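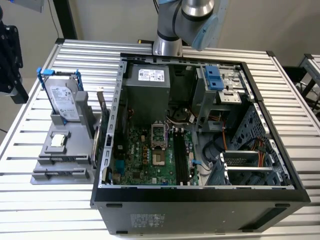
From: Mayuree Ruangrit
To: refurb-floor list
Subject: Re: Cell 2 and the assembly roster

Replying to the group so the Paquette and Drosten sites get the same answer.

> If the arms take over drives and processors, what is left for
> the bench techs? We were told in July that nobody's hours would
> change. The new roster has 4 of us down for "cell support" and
> none of us knows what that covers. Also, who signs the build
> sheet when the arm has done half the build?

Hours stay as they are. The task split changes, as follows.

The cell takes the repeat fits on desktop towers: hard drive in its caddy, processor, expansion card. The tech loads the parts holder, lays the case on its side with the panel off, and clears any loose cabling away from the drive cage before starting the cycle. Cabling itself stays manual. Itatness quoted for a cable module and we declined it, as the colour and length of the looms vary too much between the models we get in.

"Cell support" means loading, clearing stops, and the visual check before the panel goes back on. One person covers 2 cells. The shift is 8 hours as before, with a swap to the manual benches at the halfway point so that people keep their hand in on laptops and small form factor units, which the cells will not be doing.

The drive fit is the step to watch. The gripper carries the drive and bracket together, and if the caddy has been seated crooked in the holder the arm will carry it over crooked as well. Check the tabs by eye when you load. If it stops, use the pendant to back it off and do not pull on the bracket by hand. 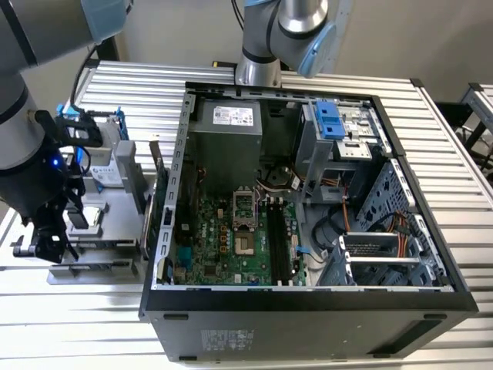 Cadside wrote to me separately that their techs found the loading duller than the building, and that two asked to go back to the benches within the first month. They suggest a shorter swap, every 2 hours, and say the output figures did not suffer for it.

I have no objection to trying that. Site leads can set the interval locally, provided it is written on the roster.

On signing: the tech who does the visual check signs the build sheet. The cell log number goes in box 16. You are signing for the check, and a fault traced to the arm's placement is booked to the cell.

Training slots for the pendant are open at both sites. Put your name down with your lead.

Mayuree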